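Cell 48 had faulted again at the left wrist. The technician read the code off the panel, 2436, and wrote it in the log under the last one, which was also 2436.

The Privlow manual gave the cause as cable drag. The technician had replaced that cable in June, using the Bistarier part, and had tied it as the drawing showed. With the power isolated and the lock on, the wrist turned freely by hand in one direction. In the other it stiffened near the end of its travel, and a tie on the inner side bit into the sleeve.

The tie was cut off and a new one fitted two bolt heads further back. The wrist was turned again, both ways. It still stiffened, but later. The technician entered "improved" in the log, considered the word, and left it.

The reference run was loaded at reduced speed. It called for the left hand to stand a tray on its edge at the yellow shelf and hold it there, while the right arm went down into the bin. The hold was the difficult part. At Sidley they had set the grip at 80 and split a rim on the first shift. At 61 the tray slipped. The technician had both values on a card taped inside the cabinet door, with nothing written between them.

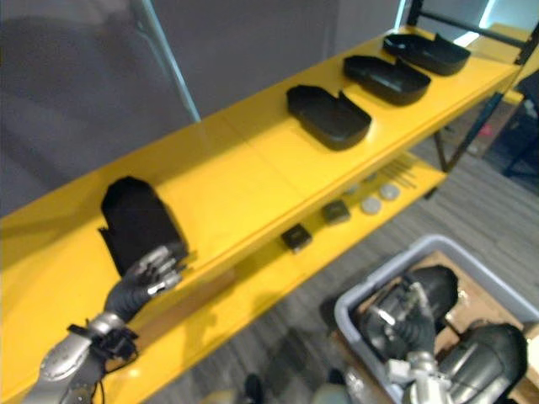 The torque trace for the left wrist settled and stayed level. The technician watched it for the length of the hold, then for the release, then through the next cycle. There was a small rise at the start of each lift that had not been there in the spring. It was within limits. The limits had been set by Ocampo, who no longer made the wrist.

By half past four the run had gone through without a stop. The technician raised the speed one step and stood by the cabinet with a hand near the button. The arm took the next tray. The rise came, slightly higher, and passed.

The log had a column headed Action Required. The technician wrote "order second cable", closed the cabinet, and put the cut tie in a pocket with the others.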